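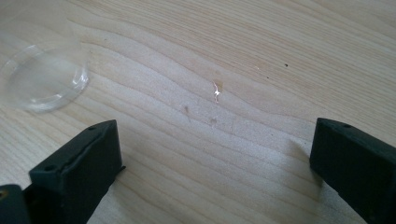 **Should a clear plastic lid be left lying on a wood tabletop?**

For a few minutes while you work, that is fine on a sealed pine or spruce top. Overnight, or with anything damp under the rim, put it somewhere else.

## 4. Caring for the tabletop

This section covers the Varnwood table with the satin finish. The Wallin bench uses an oiled top and has its own sheet. Don't swap the instructions.

You may have been told that a satin finish is "maintenance free." Treat that with suspicion. It slows water down and makes crumbs easier to wipe away. It does little against heat, and nothing against a lid with a gritty edge dragged from one end of the table to the other.

### 4.1 Before first use

1. Leave the tabletop unwrapped in the room for 17 hours before fastening it to the base.
2. Wipe along the grain with a dry cotton cloth.
3. Look across the surface toward a window. Wavy bands of pale and darker wood are normal. Raised fibers are not, and should be reported before you assemble anything.
4. Tighten the base bolts by hand, then a quarter turn with the key.

**Note:** Pale and honey-colored stripes will not match from one board to the next. We get asked to replace boards for this. We don't.

### 4.2 Lids, jars and other clear plastic

A clear lid is easy to overlook on pale wood, particularly when the grain shows through it. Check the table before you slide anything heavy across.

1. Lift lids straight up. Do not push them toward the edge.
2. Turn the lid over and feel the rim with a fingertip. Wash off any grit or dried food.
3. Dry the rim fully, including the groove if there is one.
4. Set the lid down on a cloth or a tray if it will stay longer than the job in hand.

**Caution:** A damp rim can leave a ring. Rings wiped the same day usually fade. Older ones may not, whatever the label on the polish claims.

### 4.3 Weekly cleaning

1. Clear the top completely.
2. Mix 9 ml of mild dish soap into 900 ml of lukewarm water.
3. Wring the cloth until it no longer drips.
4. Wipe with the grain, then go over it again with plain water.
5. Dry at once with a second cloth.

Skip the "wood revival" sprays. We tried several at the Trurnov workshop in February and most of them left a film that looked good for an evening and smeared the next morning. Dronero wipes are acceptable for a quick cleanup – they are no better than soap and water, and they cost more.

### 4.4 If a ring has appeared

1. Let the spot dry overnight with nothing on it.
2. Rub lightly with a dry cloth, following the grain.
3. If the mark is still there, test a white, non-scratch pad on the underside of the table first.
4. Use the same pad on the mark with almost no pressure. Stop if the sheen changes.

**Caution:** Do not use mayonnaise, toothpaste or a hot iron. All three have their fans, and we have refinished tops after each of them.

### 4.5 Refinishing

Light sanding is possible once the finish has worn through. Use a block, never a bare fingertip, and go no coarser than 100 grit. Wipe off all the dust before applying a new coat, and keep the table out of use until the coat is hard. The drying time on the can tends to be optimistic, so press a thumbnail into a hidden spot underneath before you put anything back on top.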